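Tundden Camera Trial Kit
Simulated rooms for choosing a mobile robot camera before you buy one

Product code: TCK-14
Supplier: Velton
Delivery: download, license key by e-mail

The Tundden Camera Trial Kit is a software package for teams who must choose a camera and a controller for an indoor mobile robot. You load a room, place the virtual camera at the height of your robot, and drive the same route with each candidate. All runs are recorded with the same start point, so the results can be put next to each other in one table.

The kit contains 40 furnished rooms and 256 prepared routes. The rooms are ordinary living spaces with sofas, armchairs, tables and televisions. We selected furniture which is known to give trouble to depth cameras: dark upholstery, thin table legs, black screens and open shelves near the floor. The wall and floor colors can be changed in the settings file.
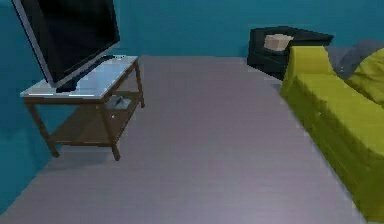
For each run you can set the field of view, the tilt, the frame rate and the image noise. Many customers begin with two cameras only, one narrow and one wide, and keep the controller the same. We recommend this also. If you change camera and controller together, it is difficult to say later which of them made the difference.

Controllers are connected over the network. Drivers for the Pirzada base controller and for the Stullico motion board are included. Other controllers need a small adapter, and a template for it is in the folder "adapters".

Included
Room library, 40 rooms
Route library, 256 routes
Camera profiles, 14 pieces
Comparison report, exported as PDF or CSV
One license for one workstation

Not included
Gripper and arm models (see Tundden Grasp Kit)
Physical cameras and mounts

Please note the following limits. The rendering is made for speed, so surfaces look smoother than in a real home. Reflections on glass are simplified. A camera which does well in the kit should still be tested on your real robot, especially under strong sunlight.

Price: 774 euro, without tax. Universities can ask for a reduced price before ordering.

Updates are free for one year after purchase. The next room set is planned for September and will add narrow hallways and kitchens.

Technical questions: Benedikt Buschmann, Velton product support. Please write your license number in the subject line.

Page last changed: 26 August 2018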